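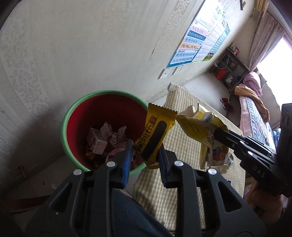
Speaker notes: How a bill gets stuck

Slide 1. Title
Wait for the latecomers. Say hello, say where the coffee is. Mention that I worked two sessions in the Leite statehouse and have since recovered most of my hearing.

Slide 2. The bill
Start with the size. The Leite transit bill was 2765 lines when it was filed in January. Pause. Ask who has read a bill that long. If a hand goes up, move on quickly.
The idea fit on a napkin: one bus authority for Rarka and Anlow, paid for by a small parking fee. Both towns said they wanted it. Both towns still say so.

Slide 3. The math
The chamber has 40 members and a bill needs 21 of them. The sponsors had 19 on the first morning and felt wonderful.
Explain the two camps here. Slowly, people mix them up.
The Rarka members wanted night service and lower fares, and would not vote for a bill that left them out. The Anlow members wanted the parking fee gone. The fee was what paid for the buses. When this was pointed out to them they asked for a study.

Slide 4. Amendments
Over 700 amendments were filed. Most changed a comma. One renamed the authority, then a later one named it back, and both passed.
Read the ferry amendment aloud. (It's on the blue card.) Leite has no ferry. Let them laugh, then say that it got 30 votes, eleven more than the bill itself had that week.

Slide 5. The trade
This is the part to get right, don't rush.
Leadership offered night service to Rarka and picked up two votes. By lunch the price of night service had reached Anlow, and three votes left. They cut the fee in half to get the three back. Rarka's members could divide by two as well as anyone, and asked where the night buses had gone.
Skip the chart if we're behind. It's a line going up and down.

Slide 6. The deadline
Everybody announced there would be a vote before recess. It was announced four times. I would watch the calendar clerk's face during these announcements; it's the best forecast in the building.
At 11 p.m. the bill was sent back to the transport panel "for further review." The lobbyists from Brurora, who had been hired to run the fare system, went home and billed for the evening.

Slide 7. What to look for
Advice for anyone following a bill at home:
Count the members who have said no out loud. Ignore "concerns."
Ask which promise costs money and who hates paying it.
If a study is proposed, check when it's due. Ours was due after the election.

Slide 8. Questions
Someone will ask if the bill is dead. Answer: it's in the panel, where it has a number and a folder. Someone will ask about the ferry. Give them the blue card.
Room has to be cleared by 4 p.m. Take the clicker back to the front desk this time.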